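**Oiling a wooden worktop: is the "2000 grit" advice nonsense?**

**MacBrayne_G**
Every guide I read on finishing a wooden desk says to keep going up through the grits until it feels like glass, then oil. Stindora's own leaflet says go to 2000. I've got one desk top to do and I'm not convinced anyone has tested this. Has anybody stopped at a sensible number and regretted it?

**andri_thaler**
It's rubbish. Stop at 240 or so and oil it. The finer you sand, the less oil goes in. Stindora also sell the sandpaper, funnily enough.

**Maricel B**
Not rubbish, but it depends on the oil. I did mine with Lemel hard wax and a coarse finish felt furry after a month. Took it back to 300 and it's been fine since February. Brown is forgiving as a colour, I'd say. Plenty of rough-grained brown wood to look at:

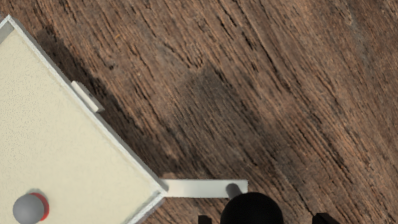
**Leith, 16/04/2018**

Update from me as I said I'd report back. Bought a small tin of the Lemel on Maricel's advice and did two offcuts, one to 240 and one to the silly number. Two coats each, left overnight, then a wet mug on both. The silly one marked worse. I can't feel a difference with my eyes shut and neither can my wife. So that's an evening of my life spent rubbing a plank.

*MacBrayne_G*

**ashton.p**
Two offcuts and a mug isn't a test. Were they even off the same board? End of a board can drink twice as much as the middle.

**MacBrayne_G**
Same board, cut next to each other. I'm not claiming a Nobel prize. It's more than the leaflet offers.

**Maricel B**
You'd need to leave it longer than overnight. The tin says a week to cure, doesn't it? Mine marked too when I was impatient.

**andri_thaler**
The tin says a week so you can't take it back to the shop.

**DigbyK**
Can we talk about stain, because that's where the money goes. I paid £40 for a Rainer "heritage" red and it went on like tomato soup.
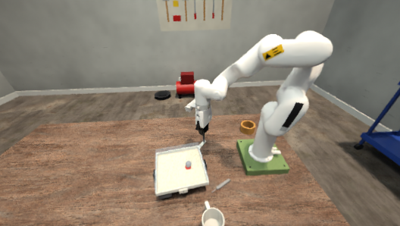
Stain sellers always show you a tiny chip of colour and never a full top, and I think they know why. A chip can't tell you how the grain will take it. On a big table you get what's there, reddish brown with tan lines and darker patches running through it, and either you like streaks or you don't. I do. But I wouldn't believe any tin that promised me "even coverage", Rainer or otherwise.

**ashton.p**
Did you use a conditioner first? Alovance do one.

**DigbyK**
Yes. Couldn't see that it did anything. Happy to be told I used it wrong.

**ashton.p**
How long did you leave it before the stain?

**DigbyK**
As long as it took to have a cup of tea.

**Maricel B**
Well, there you go then.

**andri_thaler**
Or it doesn't work. That's allowed too.

**MacBrayne_G**
Going to 240, no stain, Lemel on top. I'll leave the offcuts the full week and try the mug again, and if Maricel's right I'll say so on here.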